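Vilance Refurbishing Workshop, Ustholm site
Minutes of the staff meeting on robot cell 2, held 2018-07-22

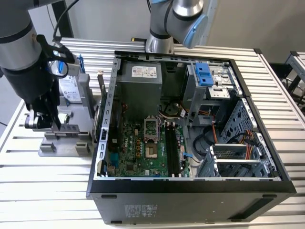

Cell 2 with an opened desktop case on the work table and a hard drive in the fixture.

Chair: Annelore Sperling
Present: bench team, goods-in, data erasure desk, night packing (one person), works council
Apologies: stores

1. Minutes of the last meeting
Approved with one correction. In point 4 it was written that the bench team "agreed" to the new break times. The bench team was informed of them. The text will be changed.

2. Report on cell 2
The chair gave the figures since the start in April. The cell has received 1041 desktop computers. 972 were finished without help from a person. The others were stopped by the cell and went back to the manual bench, mostly because of a cable that lies over the drive, or screws which were already damaged.

The bench team asked that the 972 should not be shown alone on the board in the corridor. Opening the case and taking off the side panel are still done by hand for every computer, and this time is not in the figure. The chair accepts this. From next week the board will show the hand time also.

3. Changes in the work at the bench
Three colleagues have moved from taking out drives to testing and sorting. Two of them are content with the change. The third said that the new work is easier for the wrists but that the day is longer in the head, and she misses to finish one whole computer by herself. She asked if it is possible to change places each week. The chair will make a plan for rotation and show it to the team before it is used.

It was asked if places will be cut. The chair repeated that the contract with Kalogeropoulos brings 600 more computers and that no place at the bench is cut this year. The works council wishes to have this in writing. The chair will ask the management and report back.

4. Pay group
Persons who look after the cell must restart it, clear stopped jobs and write the fault list. In the opinion of the works council this is more than the present pay group describes. No decision. The point goes to the next meeting, and the works council will bring a description of the tasks.

5. Safety and noise
The gate at the cell was found open two times during the night shift. Nothing happened. All persons are reminded that nobody reaches over the table before the lamp is green, also not for a fallen screw. Goods-in finds the warning tone too loud. Lumulari, who services the cell, will be asked if it can be lower without breaking the rules.

6. Training
The course takes 33 hours per person, which the night shift cannot do beside the normal work. Proposal from night packing: to divide it in half days and to pay the travel for those who come in the daytime. Accepted, if the budget allows it.

7. Other
The fault list is to be written in full words. Several entries from last month say only "drive again" and could not be understood by the service.
The labels for erased drives are almost used up. Stores to order.

Tasks
Board in the corridor, hand time: chair
Plan for rotation: chair
Written statement about places: chair, with management
Description of tasks for pay group: works council
Question about warning tone: goods-in
Order of labels: stores

Next meeting: the date will be put on the notice board.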